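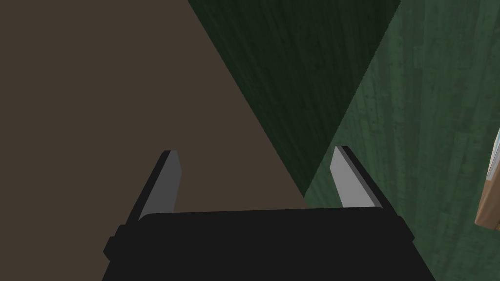
Simulation view, gripper open, nothing between the fingers.

Feverico Simulation Forum > Faults and Safety > Fingers remain open after close command

flivside_ops
Posted Jun 25, 2023
We wish to report a fault in the Tristorthorpe cell model. In a batch of 884 simulated picks, the close command was accepted 68 times with no finger movement. The controller recorded each of these as a successful grasp. The arm then continued to the place position with no part. Please advise whether others have logged the same behavior.

fleury_controls
The symptom is consistent with a time step set too large for the finger joints. We recommend halving the step and repeating the batch before a defect is filed.

flivside_ops
The step was halved prior to posting. The fault count did not change.

tristor_safety
This office does not agree that the matter is one of solver settings. A grasp reported as complete while the fingers are open is a safety matter, whatever the cause. The same status logic is used on the physical cell. Until it is corrected, operators should not rely on the grasp flag to release the guard door.

fleury_controls
With respect, the physical cell has a separate part sensor. The January review found no false grasps there.

tristor_safety
The January review covered 141 cycles, all at reduced speed. We do not consider that sufficient.

flivside_ops
Further to the above: the flag is set by a timer of 50 ms and does not read finger position. We have changed our copy to require a position reading — the failed closes now stop the arm with an error. Why the fingers do not move is still under review.

fleury_controls
Noted. Kindly attach the joint log for one failed close. I maintain that the step size should be checked again.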